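In Praise of the Plain Wood Table - Loder Home Notes

I will defend a plain wood table against anything else you can put in a kitchen, and I'll do it happily! Glass shows every thumbprint. Stone is cold on the elbows in March, and I have chipped two good bowls on it. Wood just takes what you give it and looks better for it (mine has a burn near one corner that I've grown very fond of).

My friend Wafula Magesa bought a stone one last year for $990, and it's handsome, I'll give him that. But his kids do their homework on the floor. Mine cost $200 secondhand, and everything in our house happens on it: dinner, taxes, seed trays, a jigsaw puzzle that stayed out for three weeks.
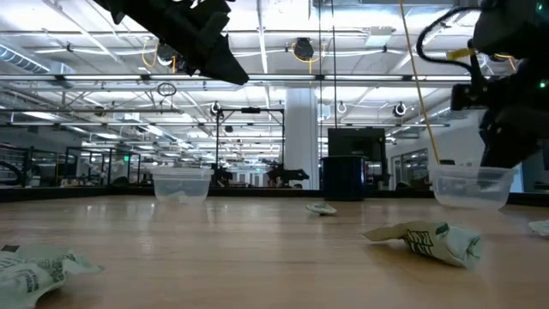
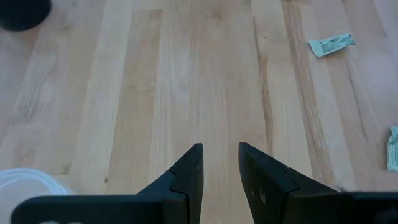

Pale wood, visible grain.

What I love most is that you can fix it. An afternoon, some sandpaper and a can of oil, and the worst of the scratches are gone. Try that with laminate! I start with a coarse grit and go gently, always along the grain, and then wipe on the oil with an old T-shirt and leave it alone until morning. The smell hangs around for a day and I don't mind it a bit.

People tell me wood is too much work, and I think they've been scared off by coasters. You don't need to fuss. Wipe up the spills, keep hot pans on a trivet, and oil it when it starts to look thirsty. If you like a shiny finish, get a shiny finish, though I'd take a soft one over it any day because the dings blend in.

So if you're shopping this spring, look at the used ones first, and bring a flashlight so you can check the joints underneath.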